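Skamurine Robotics Club: Call for Participants

The Skamurine club is taking on 10 new members for its spring project, which runs from January to the end of term. You do not need to be an engineering student. Last year's group included two nursing students and a music major.

The project is called Rasel. Members teach a two-armed robot to do craft tasks with soft and light materials: tissue, balloons, cloth, string. You will operate the arms yourself, record runs, sort them, and write up what went wrong. The current group has logged 165 runs and wants more than twice that before the showcase.

We meet Thursday at 6:30 p.m. in the Fuchs Building, Room 43. Expect one meeting a week plus a two-hour lab shift you pick yourself. There is no fee and no pay. Lab training is required before your first shift and takes one evening.
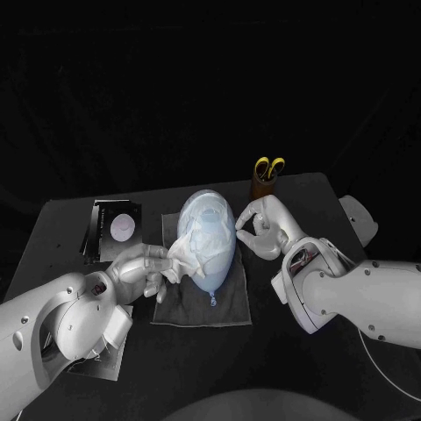

Tissue and balloon task, Rasel project.

To apply, send Jad Hijazi half a page on why you want to join and which evenings you are free. Previous applicants may apply again. Questions about access to the lab or course credit go to Nikau Tawhiri, faculty adviser, Fuchs 97. Applicants will hear back by email within a week of the deadline posted on the club door.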